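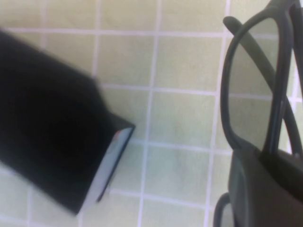 Good morning, everybody, and thank you for coming in before the coffee is properly hot. My name is Teemu Rantala, and for the next 12 minutes I'd like to talk to you about the Nadik, the tabletop arm kit that Jundimgate has been selling since July. (Wait for the people at the back to sit down.)

I'll begin with eyeglasses, and I hope you'll bear with me. My mother lives by herself and puts her glasses down on every flat surface she owns, and when I ask people what they'd like a small arm to do for them, somebody always says "find my glasses and hand them to me." So that became my test. Glasses are a rotten thing to pick up - thin arms, clear lenses, and a shape that changes depending on how you folded them. A box is a kindness by comparison.

The kit costs 1,729 dollars with the wrist camera and the two-finger gripper, and you add 300 if you want the softer finger pads. I'd say get the pads. I started without them and found myself wincing every time the gripper closed on a frame.

(Slow down here, this is the part people write down.)

I gave it 40 tries with glasses on a tiled surface. Most went nicely. The misses were nearly all folded pairs lying lens down, where the gripper came in a touch too high and closed on air. Lempi Niskanen, who helped me with the setup, suggested lowering the approach height in the settings, and that cured a good many of them. The manual mentions this setting once, in a footnote, and I do wish they'd move it.

Setup took me an afternoon. The Tomimel software is friendly enough, though it asks you to calibrate the camera again every time you so much as nudge the base, and I nudge things. Clamp it down well.

Would I buy it again? For a classroom or a patient hobbyist, yes, gladly. For my mother, no, I'd wait for the next version. I'll take questions now, and please come up afterward and try it with your own glasses if you're feeling brave.

Shared 12 times
3 comments

Sampaio
Enjoyed this one! Do the soft pads leave marks on coated lenses?

Lempi Niskanen
None on mine so far, but I do wipe the pads first.

gridpaper
The footnote got me too. Lost a whole evening to it.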